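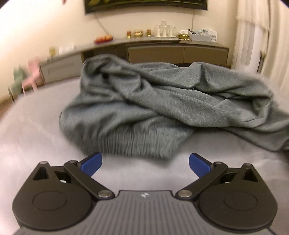
Contrôle sécurité chambre avant remise des clés
Résidence Palolstead, logement 244
Novembre 2024, passage fait en fin de matinée, notes reprises vite fait au propre

Légende : OK / À REVOIR / NON VU

1. Lit et literie

Drap de dessous (gris pâle tirant sur le lavande) : OK. Pas d'accroc relevé au passage de la main.
Couverture gris-vert : À REVOIR. En tas sur le lit, à secouer et replier avant l'entrée du locataire. Poil ras, doux, rien à dire sur la matière. Étiquette d'entretien à retrouver, je l'ai pas cherchée.
Pieds et lattes du lit : OK. Une vis à resserrer côté porte, fait sur place.
Matelas : contrôle punaises aux quatre coins, rien. Housse à laver quand même.
Passage entre le lit et le meuble bas : OK, on passe sans se tourner. Ne rien y stocker, c'est le chemin vers la porte.

2. Télévision murale

Fixation : OK. Tirée vers le bas à deux mains, aucun jeu. Chevilles d'origine d'après la fiche Nament, à recontrôler en août.
Câble d'alimentation : À REVOIR. Trop tendu à la prise, prévoir une rallonge courte ou rapprocher la prise. Pas de multiprise en cascade svp, déjà écrit la dernière fois.
Aération derrière l'écran : OK.
Télécommande : NON VU. Piles non testées du coup.

3. Meuble bas long, sous la télé

Stabilité : OK, appuyé fort aux deux bouts, ça bouge pas.
Ancrage au mur : À REVOIR. Une équerre sur deux. Obligatoire si famille avec enfants, donc à faire de toute façon.
Angles : prévoir protections, commande Ikonen passée, pas encore livrée.
Dessus : charge maxi non indiquée. Ne pas y poser de bougie ni de lampe chaude, à rajouter dans le livret.

4. Murs

Peinture crème : OK dans l'ensemble. Une trace près de l'interrupteur, lessivable.
Humidité : mesurée en bas de mur, relevé normal. Pas d'odeur.
Plinthes : OK.

5. Électricité

Prises : toutes testées. Une sans obturateur, À REMPLACER avant l'entrée. Réf. 1142 au catalogue Zerorach, il en reste au local.
Interrupteur de porte : OK.
Différentiel : bouton test OK, réarmement OK.
Lampe de chevet : ampoule à changer, ne pas dépasser la puissance marquée sur la douille.

6. Incendie / évacuation

Détecteur de fumée : OK, bip au test. Date de pile pas lisible, on la change par précotion.
Chauffage : garder 600 mm libres devant le radiateur. Rien qui traîne, mais le signaler au locataire, la couverture finit toujours par terre de ce côté.
Plan d'évacuation : manquant au dos de la porte. À imprimer.
Fenêtre : ouverture OK, limiteur un peu dur. Graisser.

Commentaires

Chambre correcte. Le plus urgent c'est l'équerre et la prise, le reste peut attendre la femme de ménage ou le prochain passage. Lit à refaire en entier, pas juste tirer la couverture dessus comme au 9, on a eu une remarque. Vérifier aussi que le drap housse tient bien aux angles, il a tendance à remonter.

Reste à faire :
- équerre meuble bas
- prise sans obturateur
- câble télé
- plan évacuation
- pile détecteur
- ampoule chevet
- replier couverture, laver housse
- télécommande à retrouver ou racheter

Clés à ne pas remettre tant que les deux premiers points sont pas cochés. Fiche à laisser dans le classeur du logement, copie au bureau.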